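Seltby sidewalk robot budget: where we've landed so far

Thanks to everyone who wrote in about the delivery robot plan - we read every note, and a few of you clearly know more about wheels than we do! The simulated Seltby streets have been a great help in working out what to buy before we spend a cent.
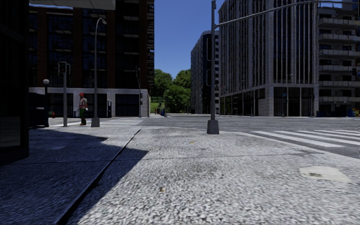 Street corner in the Seltby model, crosswalk to the right of the pole.

Our first thought was to order four units from Jaidee in February. After a good long chew over the numbers we've trimmed that to 2, with the leftover money going to spare tires, a second charger and a proper service plan (dull, we know, but worth every dollar).

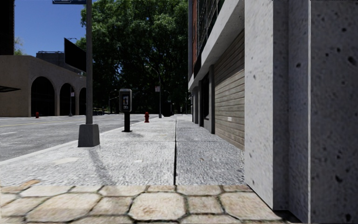

Pay station, pole and hydrant along the curb side.

Skisten has quoted $770 a month for servicing over 18 months, and we've set aside roughly 70 hours for route planning in the model. Rough paving and narrow spots go on the list first, as they decide which wheel kit we order. 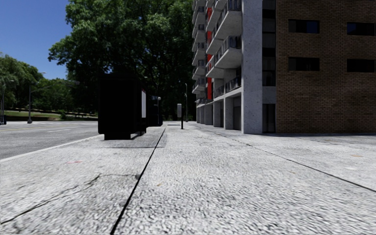
Will the Dranerness routes be paid for out of the same budget?
Dranerness has its own line in next year's plan, and the spare charger can be shared between the two neighbourhoods.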